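Friday, May 5, 2023

Bench lighting, continued from the last entry. Tredix tubes over bays A and B, Fondell panels over bay C. Meter is the Amin handheld, cosine head, range set by hand to 2000 lx. Warm-up 19 minutes before the first reading. Blinds down, corridor door shut.

Readings taken flat on the bench top, then upright against the wall at sitting eye height. Bay A flat 497 lx at the centre mark. Bay C flat 189 lx at the same mark. The bay C figure is too low for marking out and well under what the panel drawing promised. Repeated both after swapping the meter battery, no change in either.

Upright readings are more of a problem. A white wall looks evenly lit until something pale is put in front of it, and then the fall-off towards one corner shows. The light peach board stands against the white wall with the grey tray behind it, and the wall is slightly shaded up towards the right. The small red pieces in the tray hold their colour well enough at that level. The contrast between board and wall is the thing to watch, as the edge of a pale part is what we normally need to find by eye.
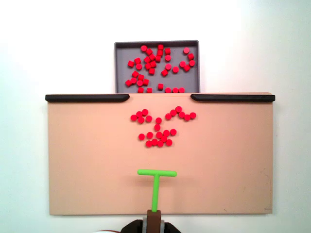 Angeliki Kyriakidis: Did you take the upright readings with the head facing the lamp or square to the wall? If it was facing the lamp, I would not compare them with last year's. The old sheet was all square to the wall, and the two methods drift apart quickly once you are off the centre line.

Square to the wall throughout. Have now written that on the sheet, top left. Last year's sheet has no note of height, so the comparison is weak either way. Ineke Van Loon thinks it was done at standing height. I will repeat one column standing and see which set it falls nearer to.

Bay C, possible causes:
Diffuser yellowed. Took one off and held it against a spare from the store. Difference visible by eye but small.
Driver set low. The Cloltska drivers have a DIP switch for output current, and two of them were not in the position shown on the drawing. Not touched yet, need the isolator key.
Panel height. Drawing and ceiling do not agree. The panels were hung from the lower rail, so if anything this should help us.

The driver setting is the likely one. It would also explain why the far end of the bay is worse than the near end, where the panel is on a different circuit.

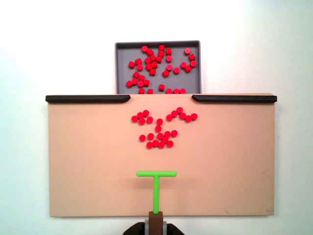 Order of work when the key is back: read the bay C centre mark again cold, set both switches to match the drawing, warm up for the full 19 minutes, read again without moving the meter stand. Change nothing else in the same session. Diffusers can wait until there is a figure for the drivers alone.

Glare not assessed. Two people have complained about bay A at the vice end, both when working on polished stock. Tilting the work clears it. A matt shade over the end tube would probably do the same but would cost some of the flat reading, which has room to spare.

Meter calibration label runs out at the end of May. Send it off after the bay C repeat.

Open: standing-height column, isolator key, spare diffusers to be counted.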